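Plemlow Community Help > Simulation and Planning

Wrist camera policy loses placement accuracy after change of image aspect ratio

Posted by Zerrin Tuncer

Our group trains a pick-and-place policy on simulated kitchen counters in Plundinix. The policy takes one overhead image and the joint state, and it returns end-effector targets for an arm with a multi-fingered hand. Training used 4000 episodes rendered at a square resolution. In March the renderer was moved to a wide format, and the images are now padded with black at the top and bottom before they reach the encoder.

Since that change, grasps are unaffected, but releases land short of the target. Over 600 evaluation episodes the mean placement error is 52 mm. It was well under half of that before. The planner reports no collisions and the controller follows its targets closely. We have confirmed that the checkpoint, the action scaling and the random seeds are the same as before.

Should the padding be removed, or is the fault more likely to be in the camera parameters?

Plundinix 280 build, Jukuteck motion planner, default inverse kinematics settings.

Karabulut Lab Support

Please reinstall the planner and clear the cache. This resolved a similar matter for one of our users.

Recep Bilgin

Reinstalling the planner is unlikely to help, as the original post states that the controller reaches the targets it is given. The targets themselves should be examined first.

Two separate matters may be involved. The first is the padding. If the intrinsic matrix was computed for the unpadded image, the vertical principal point must be shifted by the height of the upper band. Many export scripts omit this step. Please print the matrix that is passed to the projection module and compare it with the padded image size.

The second is the field of view. Plundinix stores the vertical angle. When a scene is changed from square to wide at the same vertical angle, objects keep their height in pixels before any resizing. If the wide image is then fitted to the old encoder width, everything in it becomes smaller, and a policy trained on square images will misjudge distance on the counter.

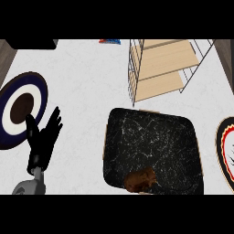
It is also advisable to check how much of the target remains inside the visible strip at the moment of release. An object near the lower band may be only partly rendered, and a centroid taken from its mask will then be pulled toward the middle of the image. Logging the mask area at each step will show this clearly.

I would suggest the following order:

Correct the principal point and repeat the evaluation with the same seeds.
If the error remains, render a small set at the original square resolution with the present build.
Retrain or fine-tune only when both tests have been completed.

Zerrin Tuncer

Thank you. The principal point had not been shifted. The evaluation is being repeated with the corrected matrix, and the mask area will be logged in the same run.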